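Ticket 881
Subject: Kitchen cell, simulated two-arm robot: head view tilted, gripper does not report fully open
Opened by: Hinata Minami
Assigned to: Faraji Shirima
Software: Zilis simulator, Estanitz arm controller
Priority: normal
Status: closed, one item moved to a new ticket

Hinata Minami, 9:10 am
Hello Faraji. After I loaded the new robot model in the kitchen cell, I have two problems and I don't know if they are connected.

First, the head camera view is leaning very much. The counter and the cupboards go down from the left to the right. Yesterday the same cell gave me a level view with the old model.

Second, one gripper never reports that it is fully open. The controller waits 30 seconds, then it stops the task with the message "open position not reached". I restarted the cell 3 times and the result is the same. The other gripper answers at once.

I did not change the counter, the objects or the lights. I only changed the robot model file and the start pose. I attach the head view from the start pose.

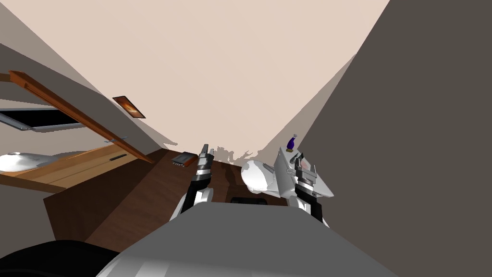
Head view at start pose, both arms over the counter.

Faraji Shirima, 9:45 am
Thank you, the report is clear. Please keep the two problems separate for now.

For the head view, please read me the roll, pitch and yaw of the neck from the start pose file. Don't correct anything by hand in the viewer, because the viewer saves its own offset and then we will look for the fault in two places.

For the gripper, please tell me which arm, and send the wrist camera view after an open command with nothing in the fingers. Move the arm away from the objects first. In your picture the left gripper is standing right next to the grey box, and I would like to be sure that contact is not part of the story.

Hinata Minami, 10:20 am
The neck values: pitch is as in the old file. Roll is 20 degrees. In the old file roll is zero. I never typed this value.

The gripper with the fault is the left one. I am preparing the wrist view.

Faraji Shirima, 10:35 am
Then the roll is coming from the new start pose. I ask Kiyoshi, he exported the file.

Kiyoshi Miyazaki, 11:05 am
Yes, this is my mistake. In the new model the order of the neck joints is different: roll is before pitch. My export script still writes the values in the old order, without the joint names. So the robot received another joint's number as the roll. I am sorry for the lost morning.

I corrected the script so it writes every value together with its joint name. The new start pose file is in the shared folder. Please delete your local copy before you load it, or the simulator will take the local one.

Hinata Minami, 11:30 am
I deleted the local copy and loaded the new file. Neck roll is now zero and the head view is level. Thank you, Kiyoshi.

The gripper problem is still there, so the two problems were not connected. I moved the arm clear and sent the open command. Wrist view attached.
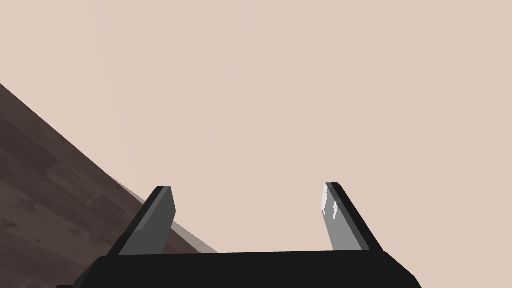 Wrist view after open command, fingers apart and nothing between them.

Faraji Shirima, 1:15 pm
Good, this helps. There is a wide space between the fingers and no object near them. I see no contact which could hold a finger back. So I believe the movement is fine and the controller is waiting for a number which the model can't give.

Please do this check:

1. Stop the task, but leave the simulator running.
2. Open the joint list for the left gripper and write down the upper limit of each finger.
3. Open the controller settings and write down the target for "open".
4. Do the same for the right gripper and compare.

Hinata Minami, 1:50 pm
Done. For the right gripper, the target and the limit are the same. For the left gripper, the target is a little higher than the limit, for both fingers. The fingers go to the limit and stay there. The controller still wants more.

Faraji Shirima, 2:05 pm
This is the cause. The left gripper settings are still from the Hattori gripper that we had in the old model, and that one opened wider. Somebody copied the right side when the model was changed and forgot the left. I have looked in the history and I am afraid it was me.

Please set the left target equal to the limit, save, and restart the controller. A restart of the full cell is not needed. Then run the open and close test 20 times on each side.

Hinata Minami, 3:10 pm
The test is finished. 20 of 20 on the left and 20 of 20 on the right, no time-out. After that I ran the normal counter task one time from the start pose and it did not stop.

One small question: can the simulator give a warning when a target is above the joint limit? Now it accepts the value silently.

Yoshinori Kubo, 3:40 pm
I agree with this request. I opened a new ticket for the warning and gave it to Junpei Kaneko. He will add the check when a model is loaded, for all joints and not only for the grippers.

Faraji, please put the correct left value also in the Wenine copy of this cell. It uses the same settings file.

Faraji Shirima, 4:05 pm
The Wenine copy is corrected and tested. Closing this ticket.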